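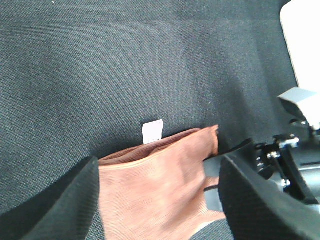 Ticket 1027
Product: Rikwood cleaning cloth, terracotta
Site: Dostville workroom
Category: Folding and presentation
Status: Open, waiting on supplier

Problem reported

Folded cloths do not sit flat in the Juker drawer. The tag ends up on the outside of the fold and sticks up past the edge. When the drawer closes, the tag catches on the rail and the top cloth gets dragged to the back. Staff have been refolding them at the end of the shift.

Work log

9:15 a.m. Pulled a cloth from the current delivery and went over it on the gray table cover. The tag is sewn in at the edge, so it will land on the outside or the inside depending on which way the first fold goes. Nothing wrong with the stitching on this one.

9:40 a.m. Checked the folding card taped to the drawer. It says to fold the cloth in half and then in half again, but it does not say where the tag should be when you start. Half the staff start with the tag away from them and half start with it on the left.

10:20 a.m. Tried the long fold. Cloth laid flat, edge brought over, smoothed out from the middle. The long fold lies flat but the tag still stands up at the back edge, a little right of center.

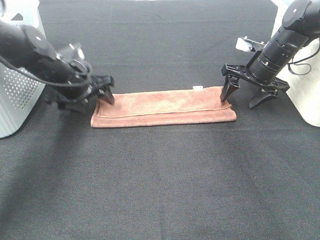 10:45 a.m. Tried the long fold again with the tag tucked under before the last fold. Shut the drawer on it 2 times. No catch. The tuck takes a few extra seconds and is easy to forget.

11:30 a.m. Asked whether we can cut the tags off. Answer from the office is no, the care text has to stay on the cloth. Dropped this option.

1:10 p.m. Wrote to Vidal, who handle the Rikwood orders, and asked if the next lot can come with the tag sewn flat along the hem. There are 630 cloths on the open order, so it would need to be settled before April.

Workaround until supplier replies

Start with the tag side facing up and away from you.
Fold the tag in toward the middle and hold it down with one finger.
Bring the edge over the tag and smooth it out.
Finish the fold as usual and put the cloth in the drawer with the folded edge to the back.

Still to do

Replace the folding card. The new one needs the tag position marked on it.
Check the hand towels in the lower drawer for the same problem.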